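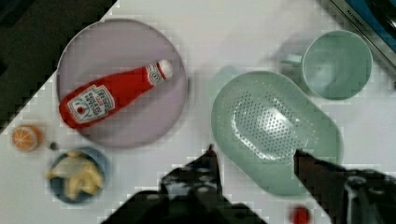 Tips Sheet No. 27

Teaching the arm to clear a kitchen table

We practice with the Temesberg arm on a white table. The ketchup bottle lies across the round plate, and the mint-green mug and the colander have their own places. These tips are from our own notes, after more than 50 recordings.

1. Before you take the controls, do the whole movement once with your own hand. You will notice where the wrist must turn.

2. Look at the small view from the wrist when you come near an object. With the colander, the fingers can be over the rim sooner than you think.

3. Move slowly, but do not stop in the middle. The arm learns also your pauses.

4. Check the cable before each start. It should have a free loop on the table and must not pull at the wrist. 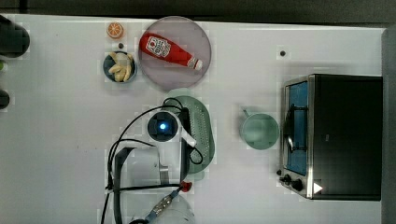
5. Keep the door side of the toaster oven free if the task needs the door.

6. When you drop something, delete the recording and begin again. We kept 389 from the winter and we do not miss the others.

7. Change the direction of the bottle between recordings, otherwise the arm knows only one way to take it.

Next sheet in April: wiping and folding.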